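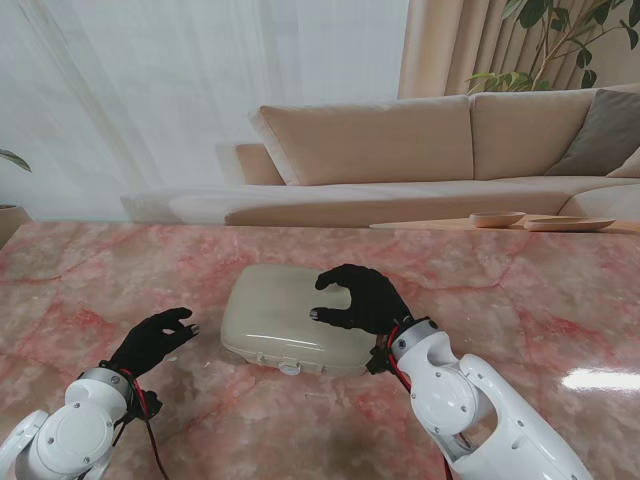
Review: Goel G5 two-hand teleoperation kit, after five months of recording

Posted Friday, December 22, 2023

We bought the Goel kit in July to collect demonstrations for a household policy: opening containers, closing them, passing things from one hand to the other. Before that we had a pair of parallel grippers on an older frame, and they were fine for blocks and cups. They were not fine for lids. I've now used the new kit most working days and can say where it earns its price and where it doesn't.

What you get is two arms, two five-fingered hands, a pair of operator gloves, a fixed camera on a stand, and the recording software, called Sunder. The base is sold separately. We bolted ours to a Dronov cart, and the hole pattern matched without an adapter plate.

Hands

The hands are the reason to buy it. A hinged case is a good test, as one hand has to steady the box while the other works the clasp, and neither can push too hard or the whole thing slides. On polished stone it slides very easily. With the right hand over the lid and the left coming in from the side, a practiced operator can open our beige case in one try most of the time. A new operator needs a couple of sessions to get there. The thumb is the weak point. It lags the glove slightly, and people learn to wait for it, and then that wait shows up in the data. We trim it in post.

The grey pads on the fingertips grip plastic well and fabric poorly. Replacements come in bags of 12, and we have gone through one bag.

Arms and cabling

Reach is good for a tabletop. Motion is smooth at low speed and a little jumpy when the elbow is nearly straight. The cables run on the outside, looped at the wrist and then down the arm, and I would like to see them routed inside on the next version. On ours a red one worked loose at the connector twice in the first month and ended the episode both times. A strip of hook-and-loop tape fixed it.

Recording

Sunder saves joint positions, glove positions and video in one file per episode. Marking an episode as good, bad or redo takes one foot pedal press, and I can't overstate how much time that saves. Our target was 200 accepted episodes per object, and we finished nine objects before the holidays.

Two complaints. The exposure setting resets whenever the camera restarts, so glare off a shiny table comes and goes between sessions unless you check it every morning. And there is no way to add a text note to an episode. We keep a spreadsheet for that.

We also tried the Girkirora gloves, which Sunder supports through a plug-in. They are lighter and fit small hands better, but calibration drifted over a long session and we went back to the stock pair.

Support

Email only. Replies took a day or two and were useful. The printed manual covers setup well and skips calibration almost entirely - download the newer PDF before you start.

Would I buy it again

Yes, for two-handed work. If your tasks are pick and place, a gripper setup costs much less and an operator can learn it in an afternoon. Budget for spare pads and a second pair of gloves, and ask for the longer power lead when you order. The standard one did not reach our wall outlet.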